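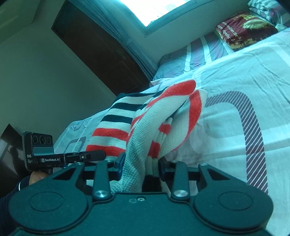 Strickpullover falten: was von den Tipps übrig bleibt

Zum Zusammenlegen von dickem Strick gibt es mehr Ratschläge als Pullover in meinem Schrank. Ich habe seit April einige davon ausprobiert, und die meisten sind Unfug.

Das Bett als Unterlage

Dagegen habe ich nichts. Ein glattgezogenes Laken reicht, und ein gestreiftes Teil in Rot, Schwarz und Wollweiß sieht man auf hellem Stoff ohnehin gut. Ob man dafür ein »Faltbrett« kaufen muss, wie im Katalog von Fultard behauptet? Ich wüsste nicht, wozu.

Streifen als Hilfslinien

Ein Tipp, der hält. Breite Querstreifen zeigen sofort, ob die Kanten schief liegen: Streifen auf Streifen, dann einmal umschlagen. Bei zusammengerafftem Strick erst alles flach auseinanderziehen, sonst sitzt der Wulst später mitten im Stapel. Gerippte Stellen bitte nicht langziehen — die leiern schneller aus, als man denkt.

Rollen statt falten

Wird überall empfohlen, für den Koffer meinetwegen. Im Schrank nimmt eine Rolle aus dickem Garn bei mir mehr Platz weg als ein flaches Paket. Tyra Lindholm schwört trotzdem darauf, aber sie hat auch tiefere Schubladen.

Seidenpapier zwischen die Lagen

Soll Knicke verhindern. Nach 16 Tagen im Fach sah ich keinen Unterschied zwischen dem Pullover mit und dem ohne Papier. Wer noch welches herumliegen hat, kann es nehmen. Extra kaufen würde ich es nicht.

Auf den Bügel?

Nein. Schwerer Strick zieht sich an den Schultern in die Länge, daran ändern auch gepolsterte Bügel wenig. Höchstens über die Querstange gelegt, und auch das nur für ein paar Tage.

Weitere Beiträge

Zedernholz gegen Motten: ein Versuch
Wollwaschmittel oder Shampoo?
Fusselrasierer Costello im Alltag
Spannbettlaken falten, Teil 2
Schubladen einteilen ohne Einsätze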